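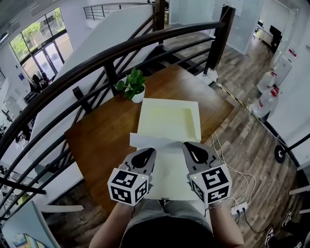 Category: Furniture and Fittings > Tables and Desks

Table by the curved railing rocks when you press on it

Ticket opened: 27/02/2019
Site: Priltcombe, upper floor
Item: wooden table, Sundum
Priority: Normal
Status: Closed

Original report

The wooden table next to the curved railing rocks. It does it when weight goes on the near edge, where people sit to do the flat work. Press on a sheet there and the table tips forward a little, then drops back when you let go. The sheet moves when it drops. We are spoiling sheets this way, mostly at the bottom edge where the small print is.

It was fine before the floor was cleaned last week. I think the table was moved for the cleaning and put back a little off.

What I have tried:

Folded card under the front left foot. Worked for the morning, then the card flattened out.

Turned the table end for end. It still rocked, but toward the railing, which is worse. Turned it back.

Moved the cream tray farther back to put more weight on that side. No difference. The tray is too light to matter.

Please can someone look at it. We have a run of 500 sheets to get through on this table and I don't want to start it like this.

Reply 1, Building Desk

Thanks for the picture. Before we send anyone up, please check the following and write back.

1. Is it the same foot off the floor every time?
2. Does it still rock if you slide the whole table away from the railing?
3. Are any of the legs loose where they meet the top? Hold the leg low down and try to turn it.
4. Are any cables under a foot? There is a power strip on the floor to the right of the table.

Please keep the table inside the yellow-and-black tape when you move it.

Reply 2, Reporter

1. Yes. Front left.
2. Slid it out by the width of a hand. It still rocked, but less. Slid it back and it was the same as before.
3. Three are solid. The back right one turns slightly.
4. No cables under any foot. The white ones run across the boards to the strip but they don't go under the legs. I looked from both sides.

I also put a level on the top. Side to side it is good. Front to back it is low at the front when leaned on and slightly high when not.

Reply 3, Building Desk

Sounds like two things at once. A loose back right leg lets the top twist, and then the front left foot comes up. The boards are also not perfectly even close to the railing. We have had this before with a cabinet on the same floor.

Please tighten the leg first. On this Sundum table each leg has one bolt, reached from underneath. Take everything off the top, including the plant, and lay the table on its side on a blanket. Don't lean it on the railing. Tighten until the leg stops turning and then stop. The insert is only set in wood and will pull out if forced.

Unplug whatever you are using at the table and move the cables clear before you lift. The table needs two people.

If it still rocks afterward, we will bring adjustable feet.

Reply 4, Reporter

Leg tightened. It took a little under one full turn. The leg no longer moves.

Stood the table back up in the same place. It rocks much less. With both hands pressing on the near edge there is still a small knock, and you can feel it more than see it. Tried ten sheets of the 190 gsm stock. Two of them shifted.

Put the tray and the plant back where they were.

Reply 5, Building Desk

Better, but two in ten is too many. We have ordered a set of screw-in feet from Brindlow. They are not in stock there and will take a few days. Until then, use the hard plastic shims from the supply cupboard, one under the front left foot. Don't go back to card.

Reply 6, Reporter

Shim is in. One was slightly too thin and two were too thick, so I used one with a strip of the Ansari felt on top of it. No knock now.

One other thing while this is open. With the table where it is, the power strip is just where the chair ends up when you push back from the right side. Can it be moved? Low priority.

Reply 7, Building Desk

Brindlow feet fitted this afternoon, all four. Front left is wound out the farthest. Checked with a level front to back and side to side, then leaned on each corner. No movement. Shim and felt removed and left in the supply cupboard.

Small marks put on the floor at the two front feet so the table can go back to the same spot after cleaning. If it is set down somewhere else it will need adjusting again. Turn the foot by hand, counterclockwise seen from above to lengthen it.

The power strip is a separate job. Please open a new ticket under Electrical, and say which wall outlet it runs to.

Reply 8, Reporter

Confirmed steady. Ran the first part of the 500 and had no sheets shift. The next job on this table is over 1,000, so I will reopen this if it starts again.

New ticket opened for the power strip.

Resolution

Cause: loose bolt on back right leg, uneven boards near railing.
Fix: bolt tightened, adjustable feet fitted, floor marked.
Follow-up: check bolt in June.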